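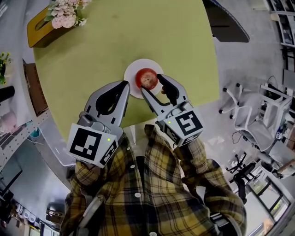
Demonstrators wanted for household task recording

Biltis is taking on people to show everyday jobs to robots by hand. You hold a gripper in each hand and do ordinary table-top tasks with them: moving fruit to and from a plate, laying out cups, folding a cloth, closing a box. The recordings are used to train two-armed machines.

No technical background is needed. We train you over your first two shifts, and Simone Peixoto's team is on hand after that.

What the work involves
Following a short task sheet and repeating each task at an even pace
Keeping the marker cubes on the grippers in clear view
Resetting the table between takes
Marking bad takes on the log – a dropped item is fine as long as it is marked

Some shifts are on remote control instead, where you sit at a desk and drive the arms with a pair of handles. Most people start with the hand-held grippers and move over later if they want to.

What we ask for
Steady use of both hands for up to 65 minutes between breaks
Normal or corrected eyesight
Enough English to read a task sheet
At least two shifts a week until the end of November

The grippers get heavy after a while. Please tell us if you have had wrist or shoulder trouble and we will talk it through before you start. Left-handed people are welcome.

Where and when
Limsakul building, Room 9, second floor. There is a lift. Shifts are mornings or afternoons and you choose which when you join. Training is paid at the same rate as normal shifts, and we refund local bus fares.

How to apply
Send a few lines about yourself and the shifts you could do to Mayuree Sombatkul, quoting reference 1406. A CV is optional. Applications close on 5/10/23. We will ask you in for a short try-out at the table, then let you know either way.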